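Two Fingers, One Shoebox: A Conversation About Grippers with Rafail Psarras

When I got to Mesley it was past four in the afternoon, in July, and Rafail Psarras had a screwdriver behind his ear and another one in his hand. He made us tea before he would talk about anything, and then he talked for a good two hours, mostly about fingertips.

Psarras runs the gripper trials at Temo, a small outfit that tests hand-held grippers and the robot arms that later have to copy what those grippers did. A person picks up the tool, does a job with it, and the cameras on the tool record how the job went. Plenty of labs do this now. What Temo does is compare the tools themselves, which he thinks gets far too little attention.

"Everyone wants to talk about the software," he said, settling back with his cup. "And I like the software, I really do, some of my best friends write it. But then you hand somebody a gripper that pinches at a bad angle, and they spend the whole afternoon fighting it, and all that fighting goes into your recordings. You've taught a robot to be annoyed."

He came to this by a roundabout road. He repaired sewing machines first, in his uncle's shop, and then packing equipment, and he still judges a mechanism by how it handles cloth. Blocks and cups don't impress him much. A block stays the shape it was when you reached for it. A cloth changes every time you touch it, and it will happily fold itself between your fingers so that you lift two layers when you wanted one.

So cloth has become the center of his testing, and in particular cloth inside a box. The box matters more than I would have guessed. With an open table you can come in low and from the side, as flat as you please. Put walls around the cloth and the whole hand has to come down from above, with the linkages spread and very little room to turn. "A gripper that looks wonderful on a table can be hopeless in a shoebox," he said. "The elbows hit the sides. You open it wide enough to get around the cloth and now you're pushing the box across the room."

The two tools he has been comparing lately are called the Siriwan and the Stellix. The Siriwan is the older design, with straight fingers that slide toward each other on a rail. The Stellix has pivoting linkages and angled pads, and its fingers swing in. He was careful not to name a favorite for the first hour, and then he rather gave himself away by picking up the Stellix every time he wanted to show me something.

"The rail is honest, I'll say that for it," he told me. "You squeeze, it closes, the pads stay parallel the whole way. A new person understands it in a minute. But it's wide, you see, it's always wide, even when it's shut. The linkage tucks itself in. It took me a while to trust it, with all those pins. I kept waiting for one to work loose."

Did one?

"Oh, sure. Twice. I put a drop of threadlocker on them and we've been friends ever since."
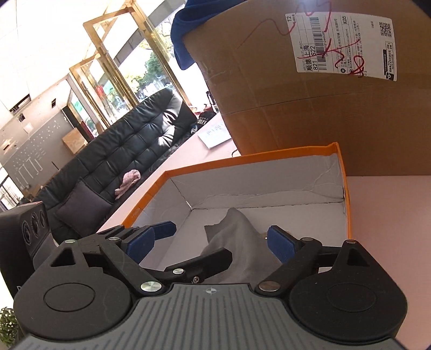
The linkage gripper over the shoebox, with its blue pads on either side of the crumpled gray cloth.

I asked him about the pads, thinking it was a small question, and we were on the pads until the tea went cold. The first set he tried was too soft. They grabbed the cloth nicely and then wouldn't let it go, so that people learned to give a little shake at the end of every move, and of course the arm learned the shake too. The next set was hard and slick and let go beautifully, sometimes before you asked. He has settled on something in between for now, though he keeps a drawer of rejected ones and showed me several with real affection.

A trial at Temo goes like this. One person does 60 lifts with one tool, takes a break, and does 60 more with the other. There were 12 people in the last round, some who had used grippers for years and a few who had never held one. Afterward Psarras goes through the recordings himself and marks each lift as clean, clumsy or missed. The last round came to 1,712 recordings once the practice runs were added in, and he watched them over three weeks, usually in the morning with the radio on.

"You start to know people by their wrists," he said. "I could tell you who was holding it with the sound off and the names covered. One fellow always comes in from the left. One woman stops just above the cloth, every single time, like she's saying grace."

The results were closer than he had expected. On the open table the two tools were hard to tell apart, and the newcomers did a little better with the rail. In the box the linkage pulled ahead, and the people who used it also got tired more slowly, which he puts down to where the weight sits. His complaint about it is the view. From certain angles the linkages cover a good part of what the camera needs to see, just when the pads are closing, and he has spent a lot of this summer moving a camera up and back by tiny amounts.

"Higher and you see the cloth but you lose the tips. Lower and you see the tips and nothing else. I've drilled so many holes in one bracket that it's mostly holes."

He doesn't much believe in the tidy test bench, either. He likes trials done on ordinary tables with ordinary stuff nearby, daylight coming in through a door, a sofa, a parcel, whatever belongs to the place. An arm that has only ever seen a gray mat under studio lights is, in his words, "a very well-educated hermit." His colleagues tease him about it, and one of them has suggested he simply wants an excuse to work near a sofa. He didn't deny this.

Next come the motorized versions, when the same pads go onto an arm and no human wrist is there to help out. He plans 900 lifts for each, with the same sort of box and the same sort of cloth, and he is a bit nervous about the Stellix. A person makes tiny corrections without noticing, easing off when a pad catches, tilting to get under an edge. The arm will have to find those in the recordings or do without.

"I hope it's in there," he said. "I watched all of it and I think it's in there. Ask me when the leaves are down."

He walked me out to the gate, still holding the screwdriver, and on the way he stopped to tell me about a hinge he had seen on a bread box, which he thought might solve the bracket problem.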